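Equipment review: Kallio folding wheelchair, self-propelled, blue

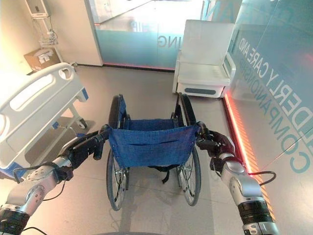

Ludger Nolte asks that the review state plainly whether the chair can be folded by one member of staff, as the previous model on the loan list required two on most occasions. It can. The seat sling is lifted at the centre and the sides come together without force. Opening the chair takes slightly longer, and staff should press down on the side rails with flat hands, keeping the fingers clear of the seat edge.

The Kallio was assessed by the equipment loans service at Pritura over 13 weeks ending in June. It was used for transfers between bedside and day room, for visits to the garden, and for short-term loan to patients going home. The purchase price was 793 euros, including delivery. A comparable chair from Wistine was considered but could not be supplied in the width required.

Seat and backrest

Both the backrest and the seat are of blue fabric. The material wipes down well with the ward's ordinary cleaning solution and has kept its colour. The stitched seam or pocket across the lower part of the backrest collects dust and crumbs and should be brushed out at each weekly clean.

The backrest has a good deal of give. Several patients described it as comfortable for a short journey. Those who remained seated through a meal were less satisfied, and the physiotherapy team advises a firm back cushion for any period longer than an hour. The service does not recommend the chair as a main seat for patients with poor trunk control.

The black armrest pads are adequate. They are narrower than those on the Plurnia chairs already in use, and two patients asked for additional padding.

Wheels and handling

The large rear wheels have thin spokes and metallic push rims. Patients able to propel themselves found the chair light to start and easy to keep straight on tiled floors. The rims are cold to the touch in the morning, and gloves were requested on the garden route. On gravel the chair is hard work for patient and attendant alike.

The push handles are at a suitable height for most staff. Taller porters reported some stooping on the long corridor, and there is no means of adjustment.

The straps beneath the seat hang low. They should be checked before the chair is moved and tucked up before folding. On one occasion a strap caught under a door threshold, without injury or damage.

Maintenance

One rear tyre was replaced during the assessment and one brake was adjusted twice. Spare parts arrived within the week. The assessed chair is entered in the register under number 2289 and remains available for loan.

Recommendation

Approved for transfers and short-term loan. Not approved for all-day seating. A request for further chairs of the same width has been submitted, together with back cushions to fit.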